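Jirkitz workshop puts its two-armed towel folder on show, with doubts attached

QUEZADA, March - The Jirkitz shared workshop will open its doors at 8 p.m. to show Tritura, a home-built pair of robot arms meant to fold laundry. Members say it is slow and fussy, and they are making no promises.
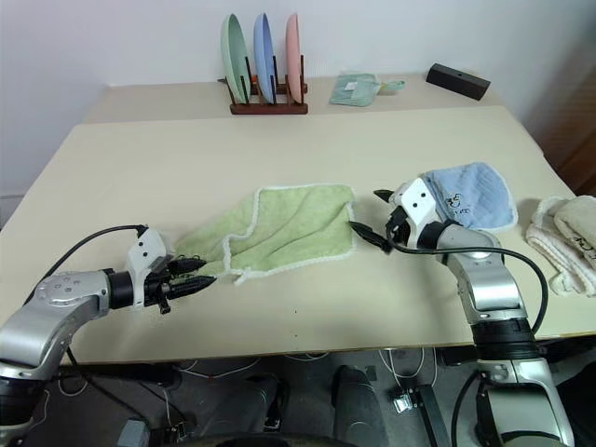
Tritura's left gripper at the corner of a green towel.

The build took 28 weeks. In the last test it managed 43 folds, a few of them neat - most people would still do the job by hand. Plans are free at the door.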